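Ticket 687
Product: Fikano home broadband router
Subject: Connection drops every evening, router restarts by itself
Opened: 2019-01-12
Status: Closed
Priority: Normal

Customer report
The router loses its connection most evenings, usually between tea time and bedtime. All the lights go out, then come back on one after the other as if it had just been switched on. It takes around 15 minutes before the laptop is back online. The phone line is fine throughout. The customer has already done a factory reset and says it made no difference.

First reply from support
Thanks for getting in touch. Please log in to the router page, open the System tab and copy out the last few lines of the log. Please also tell us what else is plugged in near the router and whether you are using the power adapter that came in the box.

Customer reply
Log is below. The adapter is the original one. The router, a Gosling desk lamp, the printer and a fan heater all run off one extension lead behind the desk.

18:42 WAN up
19:07 System start, cause: power loss
19:09 DSL training
19:22 WAN up
20:51 System start, cause: power loss

Support notes
Both restarts are logged as power loss. A firmware crash would show as "watchdog" and a line fault would show as "WAN down" with no restart. Line test run from our end, no errors found. Firmware is the current Cuvano build, so no update needed.

Steps given to customer
1. Plug the router adapter straight into a wall socket.
2. Leave everything else as it is, heater included.
3. Run it like that for three evenings and send the log again.
4. Do not reset the router in between, as that wipes the log.

Customer reply
Done. No restarts on any of the three evenings. I then put it back on the extension lead to see, and it went off the same night when I moved the heater plug. If I press on the router's adapter it flickers. The other sockets on the lead seem all right. The lead is a Gimov one and quite old.

Support reply
The socket on the lead is no longer gripping the pins properly. Please stop using that lead, and do not run a fan heater from it in the meantime. The heater should have its own wall socket. The router and adapter are both working as they should, so we won't be sending a replacement.

Customer reply
New lead bought, heater moved to the wall by the door. No drops since. Happy for this to be closed.

Resolution
Loose socket on extension lead. No fault with router or line. Log kept with ticket.

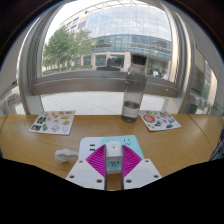
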